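### 3.2 Glazed bowls and the handling of rims

Of the 200 pieces of tableware we followed through the kitchens at Grustemstead, the bowls gave us the most to think about, and we hope the reader will forgive us for lingering over them a little. A plate can be stacked and forgotten, more or less, but a bowl has an inside and an outside that wear quite differently, and people pick it up in all sorts of ways -- by the foot, by the wall, or with a thumb hooked cheerfully over the edge. Our household diaries, kept through July, hold 1,302 entries on washing, drying and putting away, and 95 of them mention a rim.

Banded rims came up especially often. Several households told us they kept such bowls for guests, and then went on to describe using them for porridge most mornings (we were rather fond of these entries). White glaze with a thin brown-copper edge, as in Figure 4, was a favourite, and the shine of the inside was what people praised first.

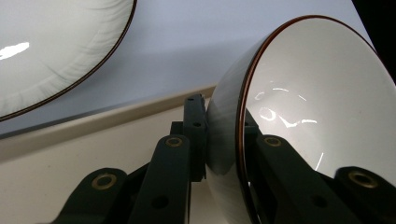

*Figure 4. White ceramic bowl with a glossy glaze and a thin brown-copper band at the rim, tilted to show the interior.*

Hsiao, who read every diary twice, sorted the rim entries by where the bowl was held when it was lifted from the rack. Holding by the edge was the commonest habit in 34 of the entries, and it went hand in hand with complaints about faded bands -- though we would not want to lean on that too heavily, as older bowls are also simply washed more often. Section 3.3 takes up the matter of stacking.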